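Skosthorpe Community Help > Research Methods > Robotics and Automation

Reporting a two-arm tidying result when the start positions were not fully randomised

Posted by benchnorth in September

Our group is preparing a short methods report on a two-arm manipulation study and would appreciate advice from members who have published or reviewed similar work. The report is intended for the internal series at Villalba and, if it is judged suitable, for a workshop afterward.

The task is a table-clearing exercise. Two fixed arms face each other across a wooden bench. Cups and a cloth are placed within reach, and a low shelf stands toward the back. The arms are expected to put the cups at the shelf and to leave the cloth folded or, at a minimum, out of the way. We collected 384 teleoperated demonstrations and trained a single policy on all of them. Evaluation consisted of 23 trials for each of two conditions. In the first condition, every object was one the policy had encountered in training. In the second, at least one cup was new to it.
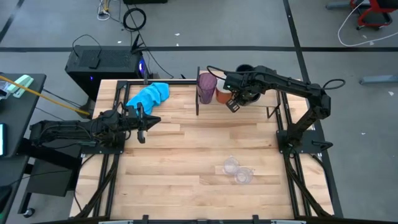 The difficulty concerns the start positions. The protocol called for the operator to draw a layout card before each demonstration and to place the objects accordingly. In practice the cards were used for the earlier sessions only. For the later sessions the operators placed objects by judgment, and a review of the recordings shows that they favoured the side of the bench nearest to where they were standing. The evaluation trials were all laid out from cards.

We would be grateful for guidance on three matters. First, must the demonstrations gathered without cards be excluded? Second, is it acceptable to report one success rate for the whole task, or should cup placement and cloth handling be reported separately? The cups were handled reliably and the cloth was not. Third, what is the accepted way of describing trials in which an operator stopped the arms for safety before the time limit had expired?

The analysis was prepared with Dresusex, our in-house logging package, and the raw logs can be reprocessed if a different breakdown is recommended.

Posted by Prullano_methods

These matters arise frequently in reports submitted to the Prullano reading group, and the following reflects the practice we recommend. It should not be taken as a binding standard.

Regarding exclusion, the demonstrations should be retained. A bias in the training layouts is a property of the training data and does not by itself invalidate an evaluation carried out on properly drawn layouts. It does limit what may be claimed. The report should state how many demonstrations followed the cards and how many did not, and it should include a plot of object start positions for each group. A reader can then judge how far the evaluation layouts fall outside the area that was well covered. If computing time permits, train a second policy on the card-based demonstrations alone and report both results. The comparison will be confounded by the smaller amount of data, so a third policy trained on an equal-sized random sample of the full set would be a useful addition.

It would also be prudent to divide the evaluation trials according to the side of the bench on which each cup started. Should the success rate prove markedly lower on the less favoured side, that is a finding in its own right and belongs in the results section. Groups are sometimes inclined to place such a finding under limitations, where few readers will come across it.

Regarding the success rate, report the subtasks separately and give the whole-task figure as well. A single number conceals precisely the behaviour you describe. Rigid and semi-rigid containers tend to offer a consistent grasp at the rim or the wall, whereas a crumpled cloth presents a different shape at the start of every trial. A policy may be quite competent with the former and still fail the complete task nearly every time. Please define success for the cloth before rescoring. "Folded or out of the way" describes two different outcomes, and a reviewer will ask which was counted. Our preference is a written rubric with a small number of levels, scored from the recordings by two persons who were not operating the arms, with their agreement reported.

A note on the cups is also warranted. If any of them are transparent, record this as a separate attribute. Clear plastic against a patterned surface is a known source of difficulty for camera-based policies, and a new opaque cup is a materially different test from a new transparent one. Combining the two under "unseen object" would weaken the second condition.

Regarding stopped trials, count each of them as a failure in the main table. Add a column giving the number of stops and a short appendix listing the reason for each one. Trials should not be repeated to replace those that were stopped, unless the fault lay with equipment unrelated to the policy, such as a loss of power. In that event the repeated trial should be identified as such.

Finally, with 23 trials per condition the intervals will be wide. State the interval beside every percentage, and avoid describing one condition as superior to the other where the intervals overlap substantially.

Posted by levelbench

Agreed with most of the above. I would discard the demonstrations made without cards, however. If the protocol was not followed then the data are not what the protocol says they are. We had a similar problem and simply collected more until we had 1,000, after which the matter did not come up again.

Check also that your shelf did not shift between sessions. Ours did, by the width of a finger, and it took us most of a term to notice. Tape on the bench is sufficient.

Posted by quietcolumn

I would caution against the preceding recommendation. Discarding data after the results are known creates a difficulty of its own, and the original poster has indicated that the results are known. If exclusion is to be reported at all, it should appear as a secondary analysis and be labelled as having been decided afterward.

On the third matter, there is a distinction that has not yet been raised. A stop made because the arms were about to collide differs from a stop made because the operator believed that the attempt was plainly not going to succeed. The latter is a judgment, and operators vary considerably in how patient they are. Policies of this kind do sometimes recover after a missed grasp. If your logs record the reason for each stop, report the two kinds separately. If they do not, the recordings should be reviewed and the reasons assigned by someone working from a written definition. For future evaluations I would instruct operators to stop for safety only and to let every other trial run to the time limit, however unpromising it may look.

The layout cards deserve a paragraph in the methods section, including how they were generated and whether the orientation of each cup was specified along with its position. The initial state of the cloth should be described in the same place. A common procedure is to lift the cloth at its centre and release it from a fixed height, which gives varied folds without the operator's preference entering into the matter.

Comment from benchnorth

Thank you to all who replied. The demonstrations will be retained and the position plots added. The logs do not record reasons for stopping, so the recordings will be reviewed under a written definition before the tables are revised. The cards specified position but not orientation, and this will be stated in the report.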